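4.3 Tabletop work with hand-held grippers: operating rules

Applies to all Mudetti stations fitted with the Plesis hand-held pair. Replaces the loose sheet taped up in February. Read 4.1 (power) and 4.2 (pairing) first. Rules in force from December 31, 2021.

CAUTION: Lidded glass is a breakage hazard. Cut-resistant liner gloves within reach, dustpan at the station. Stop if you see a chip.

Before you start

1. Clear the work surface. Only items on the task card stay.

2. Check both finger pads. Some fraying at the tip is allowed. A pad that has come off its finger, or slides when pushed with a thumb, is not. Swap it, log it.

3. Look at the threaded inserts on the finger arms. Should sit flush. If one has lifted, tag the gripper out and take the spare.

4. Route cables down past the wrist. Never across the table, never between the two grippers.

5. Sleeves clear of the jaws. Roll them if they ride foward.

6. Marker plates tight on both grippers. Finger-tight only, no pliers.

Approach and grip

7. One item at a time. Fingers open wider than the item before you move in.

8. Come in level. Watch the near finger, it will reach the container before the far one does. Overlap in your line of sight is not contact, so don't close on it.

9. Grip the body of the container where you can. Locking tabs are not handles. Same for the vent.

10. Max closing speed 50 mm/s on glass, 198 mm/s on everything else. Speed light goes amber if you're over.

Round container with snap-lock lid, at the station:

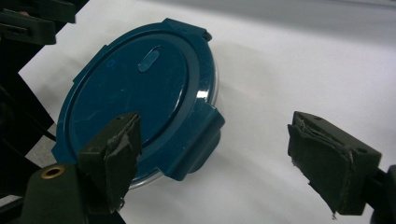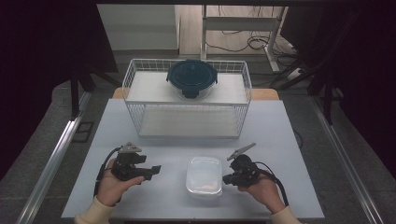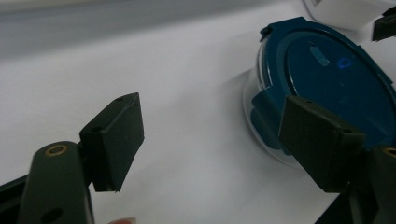 11. Hold for 3 seconds before lifting. If it slips, set down, open fully, start again. No chasing it across the table.

12. Lift no higher than 10 cm above the surface unless the card says otherwise. Cards for racks and baskets give there own height.

13. Release only when the item is resting on something flat. Open both fingers, then back out the way you came.

NOTE: Paper covering wrinkles with use. Smooth it between runs. Replace when torn, not at end of week.

NOTE: Van Beek pads and Burik pads are different thicknesses. Do not mix on one gripper. Left and right grippers can differ but write it on the log.

CAUTION: Keep bare fingers out from between the jaws at all times with power on. To free a jammed item: power off, wait for the light to go out, then pull it by hand.

Stopping and handover

14. Both grippers down on the table, jaws open, before you take your hands out.

15. Power off at the strip if you're leaving the station, even for a minute.

16. Log: pad changes, slips, drops. Near misses too. Initials, no ticks.

17. Next operator repeats steps 1 to 6. Doesn't matter who did them last.

Dropped glass with no visible damage still comes out of use until checked. Put it in the gray tub, lid on, and leave a note for Aurelio Palacios, who signs off on anything going back to the table. Spare pads are in the drawer under the charger. Charger fault codes, see 4.4.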